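Drustis: a word list of household sewing and linen terms

README, third version

Hello, and thank you for opening this file before the others. Drustis is a small collection of words and sayings to do with cloth in the home: tablecloths, sheets, curtains, hems, mending, ironing, and all the little arguments people have about the right way to fold things. It started as a notebook that Renata Lagos kept beside her sewing machine, and it grew into a set of text files when her nephew, Damián Retamal, offered to type it up and then found he couldn't stop asking people for more.

The collection has 500 entries at present. Each one is a word or a short phrase, with a meaning in plain English, a sentence showing how someone might say it, and a note on where we heard it. Most come from families in and near Besell, and a good many from the Figueroa side of the valley, where the vocabulary for bedding is much richer than ours (Renata puts this down to colder winters, and I have learned to leave it there).

What's in the folder

entries.txt is the main file, one entry per line, with the fields separated by tabs. Please open it in something that respects tabs. We lost an evening in October to a spreadsheet program that decided "1/2 hem" was a date, and the repaired line is still the one I worry over most.

sayings.txt holds the longer material, 36 sayings and short rhymes that wouldn't sit comfortably in a table. Some are funny, a few are rude, and one is a recipe for starch that somehow scans.

sources.txt explains the short codes in the last column. A code beginning with B is a speaker from Besell, F is Figueroa, and R is the Rinside mending circle, which meets in the evening and has been very patient with our questions. We don't give speakers' names, only the code and a rough age group.

notes.txt is where we argue with ourselves. You don't need it to use the list, but if an entry looks strange to you, have a look there first. It may well look strange to us too.

How the words were gathered

Nearly everything was collected by sitting and talking. We had a set of starting questions (what do you call the cloth that goes under the good cloth? what do you say when a sheet has been folded badly?) and then we let people wander, which they did, gladly, often through an entire pot of coffee. About 200 of the entries were written down in the first winter, mostly by Renata, in handwriting that only Damián and I can read with any confidence. 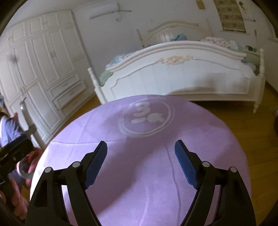

Spelling gave us more trouble than meaning. Many of these words had never been written down by the people who use them, so we asked each speaker to spell the word as they would on a shopping list, and we kept that spelling as the main form. Where two speakers disagreed we listed both, with the one we heard more often in first place. Please don't take the order as a judgment. Feelings ran high over the word for a pillowcase that has been put on inside out, and I would like to keep my friends.

Meanings were read back to the speaker whenever we could manage it. There are 11 entries where we couldn't, either because the person had moved away or because we only noticed the gap much later. Those are marked with a question mark in the status column, and we would be very happy to hear from anyone who knows the words.

Things to be careful about

The list leans toward older speakers and toward people who sew, so it shouldn't be read as a picture of how everyone in the valley talks. Words for machine washing and for modern fabrics are thin. Words for mending are plentiful, and some of them overlap so closely that I suspect we have written the same thing down more than once under different hats.

Color words are a muddle. One family's "faded" is another family's "Sunday blue," and we stopped trying to match them to any chart. The example sentences will help you more than the meanings will in those cases.

A few of the sayings are unkind about daughters-in-law. We talked about leaving them out and decided to keep them, with a note beside each one, as they were told to us with a good deal of laughter by several daughters-in-law.

Using and sharing

You are welcome to use the list for teaching, for study, for a quilt label, or just to read aloud at supper. Please keep this file with the others when you pass them along, and say that the words came from the speakers of Besell, Figueroa, and Rinside. If you publish something from it, we'd love a copy, on paper if at all possible, for Renata's shelf.

Corrections can be left at the Rinside circle in the tin marked WORDS. Write the entry as it stands now, then your version underneath, and put down where you heard it. Damián goes through the tin every few weeks and adds the changes to the next version.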